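Trilura Shared Workshop
Small Parts and Trays: Frequently Asked Questions
Last updated 21 Nov 2019

The following questions are those most often submitted to the bench office by members who use the assembly tables. Members who do not find an answer should write to the bench office before their next booking.

What is a parts tray for?
Each assembly position is issued one blue plastic tray. Components are placed in the tray when they are taken out of storage and remain in it until they are fitted or returned. The raised rim keeps small items from rolling onto the tabletop and into the seam between the two halves of the table.
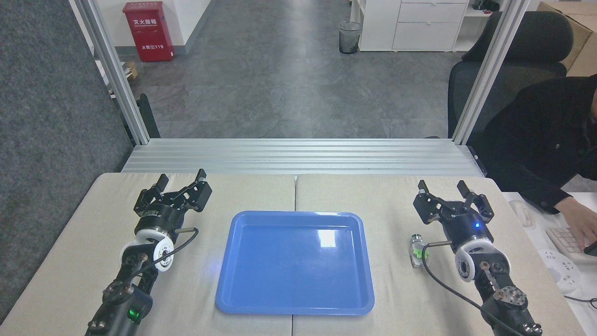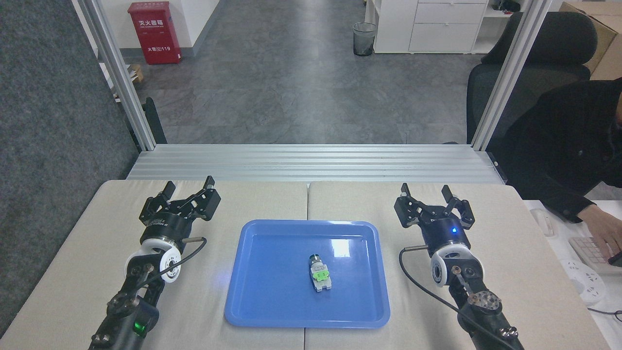
The blue tray on the joined tabletops, empty in one view and holding a push-button switch block in the other.

May more than one component be kept in the tray at a time?
Yes, provided that all of them belong to the same job. Delphine Lindgren wrote in October that she found it easier to work with a single part in the tray and the rest in their bags, and asked whether this could be made a rule. The bench office considered the request. It remains a recommendation – members assembling control boxes often need a switch block and its contacts side by side.

Where should the tray be placed?
The tray should sit in the middle of the table, across the seam, with its long sides clear of tools and cables. It should not be placed on the floor or on top of another tray.

Are the padded tabletops suitable for soldering?
No. Soldering is carried out only at the heat-resistant benches in Room 6. The padded tops mark easily, and damage from heat is charged to the member who made the booking.

How are switch blocks returned to storage?
Switch blocks are returned to the Pruitt cabinet, in the drawer that matches the color of the actuator. Blocks with loose screws or a sticking button go in the repair bin with a short note describing the fault. Please do not tape the note to the button cap.

How many parts may be signed out at once?
Members may sign out up to seven components per booking. Requests for over seven must reach the bench office three working days in advance.

How should the tray be cleaned?
Wipe it with a soft cloth and the mild cleaner kept beside the sink. Solvents dull the surface and must not be used. Adhesive labels should be peeled off before the tray is put away.

What should be done with a part that has been found on a table?
Place it in a spare tray and hand it in at the desk. Unclaimed parts are held for five days and then returned to general stock.

Whom should members contact about missing parts?
Inquiries about stock and missing parts are handled by Delphine Begay at the bench office. Please give the booking number and the drawer from which the part was taken.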